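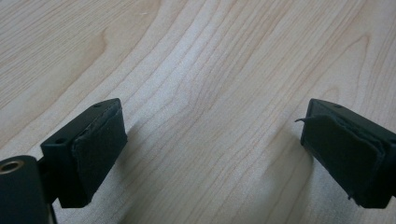
Home | Tables | Care | Delivery | Contact

Table tops: your questions

Print this page | E-mail this page

Last updated March 12, 2019

Which tables does this page cover?

All pale wooden tops in the Ukier and Pärn ranges. The Skira has a painted top and has its own page.

Why does the grain on my table look different from the one in the showroom?

Every top is different. On some the lines run almost straight from one end to the other. On others they bend, ripple or close up into long ovals. We don't sort tops by pattern and we can't take requests for a certain figure. If you are buying two tables to stand end to end, tell us when you order and we will try to send two of a similar colour. The lines will not meet across the join.

Is a wavy patch a fault?

No. Where the lines bunch together or curve, the surface should still feel flat. Run your palm across it. If you can feel a ridge or a dip, write to us with your order number.

What should I clean it with?

A soft cloth, wrung out well in warm water. For grease add a drop of washing-up liquid, then go over it again with clean water and dry it. Wipe along the grain. Don't use scouring cream, bleach or the green side of a sponge.

Can I use spray polish?

Better not. The finish is meant to be fairly matt and silicone polish leaves shiny patches — these are hard to get off and will stop new oil from taking. 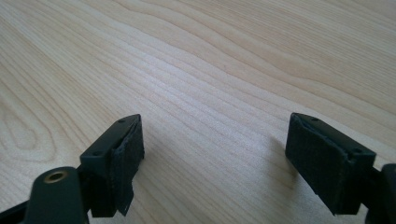 How often does the top need oiling?

Pärn tops are oiled and want a fresh coat every 6 months, more often if the table is used for cooking. Ukier tops are lacquered and should never be oiled. If you don't know which you have, look at the label on the underside.

How do I oil a Pärn top?

Clear the table and let it dry overnight after cleaning. Put a thin coat on with a lint-free cloth, leave it for 15 minutes and wipe off everything that hasn't soaked in. Lay used cloths out flat outdoors to dry before you throw them away, as oily rags can catch fire by themselves.

I have a water ring. Can it be sanded out?

On a Pärn, try oil first. If the ring is still there after a day, rub lightly with 400 grit paper along the grain and oil again. The tops are veneered, so go gently and don't use a power sander. Please don't sand a Ukier.

Will the colour change?

Yes, pale wood turns yellower in daylight. Move lamps, bowls and mats about during the first few months or you will see their outline later.

Do you sell the tops without legs?

The Pärn only, in the 138 cm length. Fixings are not included.

Can Stosunell refinish an old top?

We take tops back for refinishing from May until the end of summer. Allow nearly 6 weeks. You will need to take the legs off first and arrange the carriage.

Related pages
Oil, cloths and felt pads
Skira painted tops: care
Fitting and removing legs
Returns and damaged deliveries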